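Workshop notebook, August 2023
Exhaust work on the Bradau estate, second page

Carrying on from the last entry, which I see I finished halfway through a sentence about hangers. Sorry to anyone who was hoping to learn how that ended (the rear two are perished and the front one will do). Krystyna Jabłońska has lent me her good axle stands again, for which I am very grateful, and the car is now high enough that I can lie under it without my nose touching the gearbox mount.

Old centre section

It came off in two pieces, and I only meant to make one. The sleeve joint had rusted to the pipe all the way round, and after an evening of penetrating oil and tapping I gave up and cut it behind the flange. Both flange studs survived, much to my surprise, so I cleaned the threads with a wire brush and put them in the tin with the other bits worth keeping. The silencer itself sounded like a box of gravel when I shook it, so I don't feel bad about its going in the scrap.

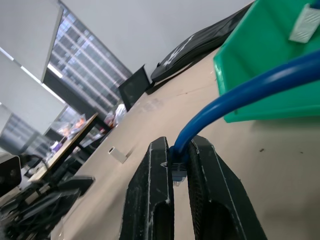
New pipe and what I paid attention to

The replacement is the Stovitum centre section, and it is a nice thing to hold, with tidy welds and a proper bead at the slip end. I did a dry fit before tightening anything, and I'm glad I did, for the pipe wanted to sit against the handbrake cable bracket. Turning it a touch towards the driver's side gave me a good finger of clearance all along, and then the tailpipe came out crooked in the bumper cut-out, so back under I went and split the difference at the rear clamp. Diễm Phan held the back end up for me while I did this and was very patient about being told left when I meant right!

Odometer at the start of the job reads 1176 on the trip, which I have left alone so we can see how many miles the new hangers have done when we next look.

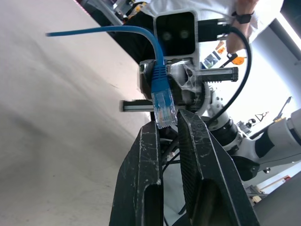
Blue network cable, clear plug end.

Clamps. I used the flat band sort on the two slip joints and kept the old U-bolt pattern only at the tailpipe. The band ones spread the squeeze nicely and ought to come apart again one day without the cutting disc. Nuts are 19 mm at the front flange, and the spanner for those lives on the Wustley rack, second hook, where I would be very pleased to find it next time. I put paste on the joints, wiped off the extra, and left the whole lot overnight before starting the engine.

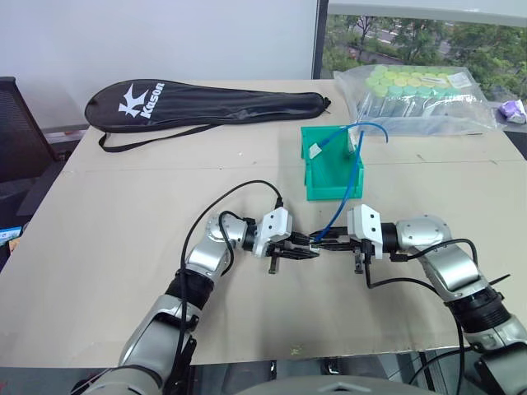
First start was in the yard with the doors open, and there was a small chuffing from the front joint which went quiet after I nipped the clamp up a little more. There is still a faint tick at idle when it's cold, and I rather suspect the manifold gasket, which Nghiêm warned us about back in April when they had the car in for its timing belt. Before I take that apart I want somewhere to keep the nuts and heat shield screws together, and a green bin like the one on the board would do it very well, as the tin is full to the brim and I've knocked it over once already. The gasket is on order. Rear hangers are in, the front one is still the old one, and the heat shield over the tank needs a washer at the nearside corner where the hole has rusted out large.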